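4. Tasse, Becher, Haferl: Zur Benennung von Alltagsgeschirr in zweisprachigen Haushalten
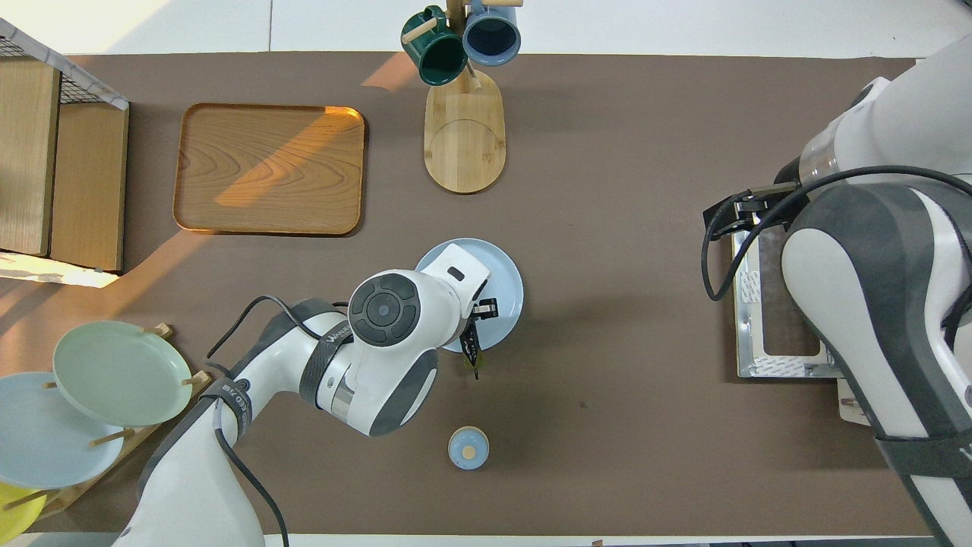 Abbildung 4. Hellblauer Teller und kleines hellblaues Gefäß auf brauner Tischfläche.

4.1 Vorbemerkung zur Fragestellung

Wer in einer Familie aufgewachsen ist, in der zwei Sprachen am Tisch gesprochen wurden, kennt vermutlich den Augenblick, in dem jemand um »die Tasse« bittet und etwas anderes gereicht bekommt, als gemeint war. Solche Augenblicke sind meistens schnell vergessen, und in der Forschung zum Wortschatz mehrsprachiger Familien spielen sie bislang eine eher bescheidene Rolle. Wir möchten ihnen in diesem Abschnitt etwas mehr Platz einräumen, als es ihrer Alltäglichkeit vielleicht angemessen erscheint. Die vorangegangenen Kapitel haben sich mit Verwandtschaftsbezeichnungen und mit Speisen beschäftigt, also mit Bereichen, in denen die Beteiligten oft sehr genau wissen, warum sie welches Wort benutzen, und dies auf Nachfrage auch gern und ausführlich erzählen. Beim Geschirr liegt die Sache anders. Die meisten unserer Gesprächspartnerinnen und Gesprächspartner waren zunächst überrascht, dass man darüber überhaupt reden kann, und sprachen dann länger als zu jedem anderen Thema.

Untersucht wurden deutsch-portugiesische Haushalte, in denen beide Sprachen mindestens einmal täglich verwendet werden. Im Mittelpunkt steht die Frage, wie die deutschen Wörter Tasse, Becher, Schale und Schüssel sowie die portugiesischen Wörter chávena, caneca, copo, taça und tigela auf die Dinge verteilt werden, die in einer Küche nun einmal herumstehen. Dass die Bedeutungen sich nicht eins zu eins decken, ist jedem Wörterbuch zu entnehmen. Uns interessiert, was Familien mit den Lücken und Überschneidungen anfangen, welche Lösungen sich halten und welche nur so lange leben, bis das jüngste Kind in die Schule kommt.

4.2 Material und Vorgehen

Die Grundlage bilden 609 ausgefüllte Fragebögen, die über das Umfragewerkzeug Quartey eingegangen sind. Den Fragebogen haben Inês Leitão und Bernardo Tavares entworfen und in mehreren Runden gekürzt - die erste Fassung war, wie beide freundlich einräumen, eine Zumutung. Gefragt wurde nach der Benennung von Gefäßen, nach der Sprache, in der das jeweilige Wort zuerst einfiel, und nach der Person, von der man es gelernt zu haben glaubt. Letzteres ist methodisch heikel, da die Erinnerung an den Erwerb einzelner Wörter selten verlässlich ist. Wir haben die Frage trotzdem beibehalten und werten sie als Auskunft darüber, wem ein Wort innerhalb der Familie zugeschrieben wird. Das ist ein anderer Gegenstand als die Erwerbsgeschichte, für unsere Zwecke aber der ergiebigere.

Hinzu kommen 1256 freie Anmerkungen aus dem letzten Feld des Fragebogens, das ursprünglich nur aus Höflichkeit vorgesehen war. Es reicht von einem einzelnen Ausrufezeichen bis zu seitenlangen Schilderungen großmütterlicher Küchenschränke. Da das Feld auf jeder Seite des Fragebogens wiederkehrte, liegt die Zahl der Anmerkungen über der Zahl der Fragebögen. Die Anmerkungen wurden in Werix verschlagwortet, zunächst von Glória Calado allein, später ein zweites Mal von Cristóvão Gouveia, der die erste Verschlagwortung nicht kannte. Wo die beiden zu verschiedenen Ergebnissen kamen, wurde die Stelle gemeinsam gelesen. In den allermeisten Fällen ging es dabei um die Frage, ob eine Bemerkung als Scherz oder als ernst gemeinte Auskunft zu behandeln sei, und hierin blieben wir gelegentlich auch nach längerem Gespräch uneins.

Schließlich haben wir in 16 Haushalten in und um Wostik Gespräche geführt, jeweils in der Küche und, wann immer es ging, mit mehr als einer Generation am Tisch. Die Aufnahmen beginnen in der Regel erst nach dem Einschenken des Kaffees, was wir im Nachhinein bedauern, denn gerade beim Decken fallen die Wörter, um die es uns geht, am häufigsten. Bei den Gesprächen im Mai wurde das Aufnahmegerät daher schon an der Haustür eingeschaltet, selbstverständlich nach Absprache.

4.3 Das Henkelkriterium und seine Grenzen

Fragt man Deutschsprachige nach dem Unterschied zwischen Tasse und Becher, so bekommt man fast immer den Henkel genannt. Die Tasse hat einen, der Becher hat keinen. Diese Regel wird mit großer Sicherheit vorgetragen und im nächsten Satz häufig schon verletzt, etwa wenn vom Kaffeebecher mit Henkel die Rede ist oder von der japanischen Teetasse ohne. In den Gesprächen zeigte sich, dass neben dem Henkel mindestens die Höhe, die Wandstärke, das Material und vor allem der übliche Inhalt eine Rolle spielen. Ein und dasselbe Gefäß war in einer Familie mit Kakao ein Becher und mit Tee eine Tasse, und die Tochter des Hauses fand an dieser Einteilung nichts Erklärungsbedürftiges.

Auf portugiesischer Seite verläuft die Grenze zwischen chávena und caneca ähnlich und doch verschoben. Die chávena gehört zur Untertasse, auch wenn diese gerade im Schrank steht, während die caneca für sich allein auskommt. Der copo wiederum, den viele Befragte ohne Zögern mit Glas übersetzen, kann ebenso gut aus Kunststoff sein und steht dann im Deutschen plötzlich beim Becher. Eben an dieser Stelle häufen sich die Familienwörter. Wir zählen dazu Bildungen wie Copobecher, das verkleinernde Copinho mit deutschem Artikel oder den nur in einem einzigen Haushalt belegten Trinkerich, dessen Herkunft trotz lebhafter Debatte am Tisch offenblieb.

In 207 Fragebögen wurde mindestens ein Wort angegeben, das in keiner der beiden Standardsprachen verzeichnet ist. Uns hat überrascht, wie gleichmäßig sich diese Angaben über die Altersgruppen verteilen. Erwartet hatten wir eine deutliche Häufung bei Eltern kleiner Kinder, da kindliche Wortschöpfungen in der Literatur gern als wichtigste Quelle des Familienwortschatzes behandelt werden. Offenbar überdauern viele dieser Wörter aber den Auszug der Kinder, und in mehreren Anmerkungen heißt es, man verwende sie inzwischen zu zweit weiter, mit einer gewissen Wehmut und ohne jede Absicht, damit aufzuhören.

4.4 Farbe als Name

Ein Befund, auf den wir beim Entwurf des Fragebogens nicht gefasst waren, betrifft die Farbe. Wo die Sortenbezeichnung unsicher ist oder zwischen den Sprachen umstritten, weichen Familien auffallend gern auf ein Farbwort aus: »die Blaue«, »o verde«, »gib mir mal den Gelben«. Das grammatische Geschlecht verrät dabei noch, welches Hauptwort im Hintergrund steht. Wer »die Blaue« sagt, denkt vermutlich an die Tasse oder an a chávena, und »der Blaue« lässt auf den Becher oder auf o copo schließen. Bei der Paarung von Becher und caneca passen die Genera nicht zusammen, und ausgerechnet hier haben wir innerhalb derselben Familie beide Formen gehört, manchmal im selben Satz.

Besonders ergiebig ist das einfarbige Geschirr, bei dem Teller und Trinkgefäß denselben Ton haben. Das Farbwort allein reicht dann nicht aus, um zwischen den Stücken zu unterscheiden, und es wird eine Größenangabe oder eben doch ein Gattungsname ergänzt. Im Portugiesischen übernimmt diese Aufgabe häufig die Verkleinerungsform. Im Deutschen der befragten Familien ist sie seltener, wird aber von jenen Sprecherinnen geschätzt, die mit portugiesischen Großeltern aufgewachsen sind: Tässchen und Tellerchen bezeichnen bei ihnen auch Stücke von durchaus gewöhnlicher Größe. Der Ton macht hier die Zärtlichkeit, die Abmessungen tun wenig zur Sache.

Auch die Abstufung der Farben verdient einen Hinweis. Zwischen azul-claro und hellblau sahen die meisten Befragten keinen Unterschied, wohl aber zwischen hellblau und dem, was einige »babyblau« nannten. Eine Befragte schrieb dazu: »Bei uns heißt das Geschirr himmelblau, weil meine Mutter hellblau traurig findet.« Wir haben für solche Auskünfte kein Schlagwort gefunden, das ihnen gerecht würde, und sie am Ende unter »Bewertung« eingeordnet.

4.5 Gekauftes und geerbtes Geschirr

Es liegt nahe, dass auch der Handel auf die Benennung einwirkt. Rodrigo Guerreiro hat zu diesem Zweck die zweisprachigen Verkaufslisten des Geschirrhändlers Plurwood durchgesehen, bei dem viele der besuchten Familien einkaufen. Dort wird caneca durchgängig mit Becher wiedergegeben, tigela je nach Durchmesser mit Schale oder Schüssel, und für taça finden sich je nach Jahrgang drei verschiedene Übersetzungen. In den Gesprächen ist von dieser Ordnung wenig zu spüren. Die Bezeichnung auf dem Karton wird gelesen, bisweilen belächelt und mit dem Karton entsorgt.

Anders verhält es sich mit dem geerbten Geschirr. Es bringt seinen Namen mit, und zwar in der Sprache derer, von denen es stammt. Eine aus Portugal mitgebrachte tigela bleibt auch in einem Haushalt, der sonst überwiegend deutsch spricht, eine tigela, während die gleich große Schüssel aus dem Kaufhaus daneben eine Schüssel ist. Mehrere Befragte gaben an, beim Zerbrechen eines solchen Stücks sei auch das Wort allmählich aus dem Gebrauch gekommen. Ob sich das verallgemeinern lässt, können wir mit unserem Material nicht entscheiden. Es bräuchte dazu wiederholte Besuche über Jahre hinweg, und die Bereitschaft der Familien, uns noch einmal in ihre Küchen zu lassen, wäre nach allem, was wir gehört haben, vorhanden.

Festzuhalten bleibt vorerst, dass Herkunft und Gebrauch eines Gefäßes bei der Wortwahl oft schwerer wiegen als seine Form. Auf die Folgen für die Gestaltung von Benennungsaufgaben, die ja fast immer mit neutralen Abbildungen ohne Vorgeschichte arbeiten, gehen wir in Abschnitt 5.2 näher ein.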